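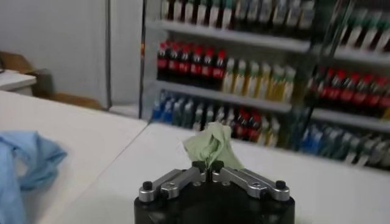 Nestor Pangilinan

The clothing swap at the Belmonte branch library returns in August, and it will run a little differently this year. Doors open at 10 a.m. for drop-off and at noon for everyone else. Last year we took in 3,953 pieces, and some 800 were still on the racks at closing. Those went to the Ramitz Street thrift store, which has agreed to take the leftovers again.

Please bring clean clothes in wearable shape. We can't accept shoes, pillows or anything that needs a repair. Each person gets a ticket for every item turned in, and tickets can be shared within a family. Coats cost 2 tickets. Children's clothes are free. 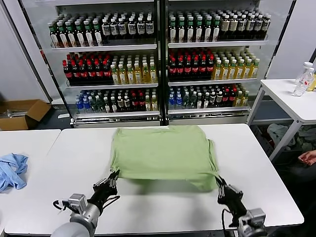

Sorting takes longer than any other job, and you can help by folding at home. Put shirts in one bag and pants in another. A shirt folded into a rough rectangle, like the light green one on the white table, is good enough for us, even if the edges are a bit rumpled. Write the size on a piece of masking tape and stick it to the front. Bags can be left at the Dallia Avenue entrance until 3 p.m. the day before.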